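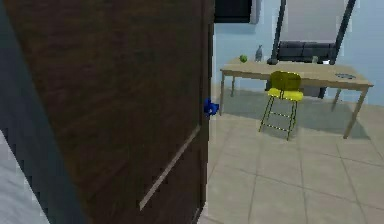
On 3/13/24 we withdrew build 2228 of the Drirnar door-opening controller after it kept pulling on doors that were already against their stop. The fault was found in simulation at our Gramstead office, and a smaller version of it was then repeated on a test door. Most of the simulated runs used the house model with the brown door and the small bright blue handle, so if you have worked with that model you will know the door we mean. The questions below are the ones we get most often from labs and site operators.

What went wrong?

The controller decides that a door is open by comparing the hinge angle with a target angle. In build 2228 the target was read from a settings file written for a different door, and it was set wider than the hinge could travel. When the door reached its stop, the controller treated the missing angle as resistance and increased its pull. It should have timed out. The timeout was reset each time the grip was adjusted, so on some runs it never expired.

How often did it happen?

We ran 326 door openings on the withdrawn build. The fault appeared in 49 of them. In the rest, the grip slipped or the arm was told to move on before the force had built up.

Was anyone hurt?

No. The physical testing was done behind a fence with the force limit turned down. One handle was bent and has been replaced.

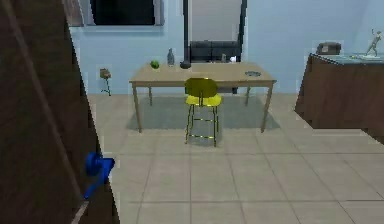
Door with blue lever handle, table and yellow chair in the simulated house.

Which products are affected?

Only arms running build 2228 with the Plernow gripper driver. The Forsyth driver has its own force cut-off and stopped the pull in every test we did. If you use Forsyth but have changed the cut-off from its default setting, treat your unit as affected.

How do I check my build?

Open the status page on the controller and read the number beside Motion. If you can't get to the status page, the number is also printed in the first line of the start-up log.

I have an affected unit. What should I do?

1. Stop any task that includes opening or closing a door. This includes cupboard and appliance doors.
2. Release the grip by hand from the pendant. Don't cut the power while the gripper is closed on a handle – the fingers stay locked and the arm may sag.
3. Roll back to the previous build or install the May update.
4. Run the door check 3 times at low speed with people out of reach. 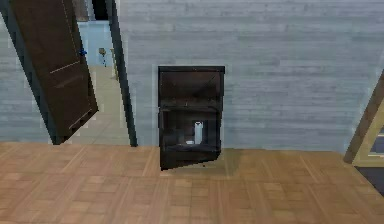 Why wasn't this picked up before release?

The release tests scored a run as a success once the door was open wide enough to pass through. They didn't look at what the arm did afterwards. The force was recorded in the logs, but no test read it. The May update adds a force limit to the scoring, and a run that goes over it now fails even if the door is open.

Can I keep using results from the old build?

Success rates for getting through a door are still usable. Timing and force figures are not. Please rerun those – the settings file in the May update has the correct hinge range for each door.

Do I need to return the gripper?

No, unless the fingers no longer close evenly. Contact the Gramstead service desk with the serial number and the start-up log.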